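About Orkwood

Orkwood is a small language school and translation office in Monside, two floors up, over the shoe repair. We teach Swahili, Romanian, Spanish and English to grown-ups of every kind, and we translate the sort of papers people actually need: birth certificates, school records, leases, recipes, letters from a grandmother. If you have climbed our stairs you already know we're glad when somebody makes it to the top, and if you haven't yet, the kettle is on the left as you come in.

How we got started

The school began with Subira Makokha and one evening class in the back of the Hoani bakery, which let her have the tables after closing as long as the chairs went back up. Her first students were six nurses from the hospital across the river who wanted enough Swahili to talk with their patients' families (and, as one of them admitted, enough to follow the gossip at a certain wedding). The class was supposed to run until spring. It ran through spring and into summer, and by September there was a waiting list taped to the bakery's freezer door and Subira had given up her job at the county records office.

The translation side came in with Shabani Kinyua, who had been doing certificates at his kitchen table for years and wanted his kitchen back. He and Subira shared one desk, one printer and one very loud fan for longer than either of them likes to remember. The name Orkwood comes from the street Subira grew up on, misspelled by the sign painter and kept, after a day or two of grumbling, exactly the way he painted it.

What we teach and how

Most of our courses run for ten weeks, one evening a week, with an extra conversation hour on Tuesday that anybody enrolled can come to. We keep groups small, so everyone gets to talk, and we do mean talk! You will be speaking in the first fifteen minutes of the first lesson, probably badly, and you'll be in excellent company. Grammar comes in when you start to need it. Our beginners' Swahili class spends a good long while on greetings, longer than the textbooks do, and people sometimes ask us when the real lesson starts. In Swahili the greetings are the real lesson, at least for a while, and by week four you'll see why we take our time.

Romanian is taught by Bianca Pop, who joined us five years ago and has built the program up from three students, two of whom were married to each other. She uses songs a lot. She also wrote our own workbook, Skunda, which started as a stack of stapled handouts and is now a proper 119-page book with a spine and an index. The Swahili edition came next and the Spanish one is being worked on, slowly, in between everything else.

English classes are led by Emmanuel Gachanja, mornings and evenings, for people who work shifts. If your schedule changes from week to week, tell him and he'll move you back and forth between the two groups. Plenty of our students have done a whole course that way.

The translation office

Nafula Kaijage runs the desk with Shabani these days, and between them they read every page that goes out. A one-page certificate usually takes two working days. Longer papers depend on the paper, and on the handwriting, and we will always tell you before we begin what it's going to cost. We have turned down work when we didn't know the subject well enough (boat insurance, once, and some very old church registers) and we'll point you to someone better when that happens.

We don't take walk-in jobs on class evenings, but you're welcome to leave an envelope with your name and phone number and Nafula will call you the next morning.

Fees and the neighbor fund

A ten-week course is 100 dollars, workbook included, and it has stayed there for a while because we would like to keep it there. If that's too much this season, please ask about the neighbor fund. Former students pay into it, often years after they've moved away, and it covered places for nearly 80 people last year. You don't have to fill in a form or explain yourself. You just tell whoever picks up the phone, and we work it out from there.

Come and visit

You can sit in on any first lesson for free, and bring a friend, a sister or a shy husband. The street door sticks in damp weather, so give it a good push, then it's up the stairs and straight ahead. The bus from the station, number 77, stops at the corner by the pharmacy. If the stairs are a trouble for you, call us first and we'll arrange to meet downstairs at the bakery, where Subira still teaches one class a week and the chairs still have to go back up afterward.

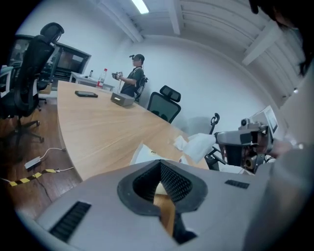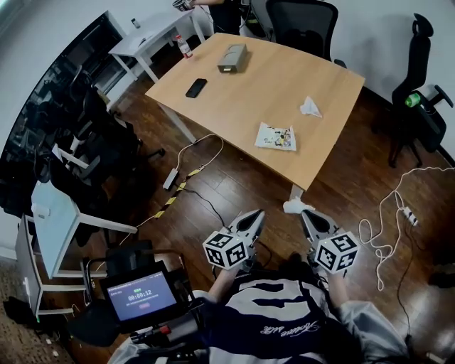
Around the wooden table at Orkwood, Monside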